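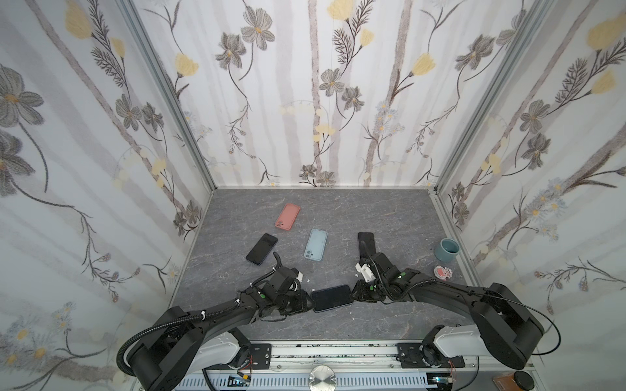
Forty dinghies came to Mikmont for the spring regatta, and by noon every one of them was sitting on glass. No wind at all! You could hear people unwrapping sandwiches on the far side of the lake. With nothing to race in, we talked about boats, and mostly about what goes on inside them. Shagufta Jatoi has spent two winters on Gidever, her little cabin sloop, and she wants the bunk end papered with big grey flowers, yellow centres and all, the pattern with pale tulips and tiny daisies tucked among the stems. Her crew would sooner have white paint. I'm with Shagufta.

Then, at ten past three, the breeze came down the valley and all that was forgotten. Uso got the jump at the start – a lovely bold port-tack run across the whole fleet – and led by 12 lengths at the first mark. Tzanetos went hard left, found a private gust under the trees and came screaming back on the reach, crew flat out and whooping. They rounded the last buoy overlapped. Uso held on by half a hull, and Gidever, sailed beautifully, slid through for third.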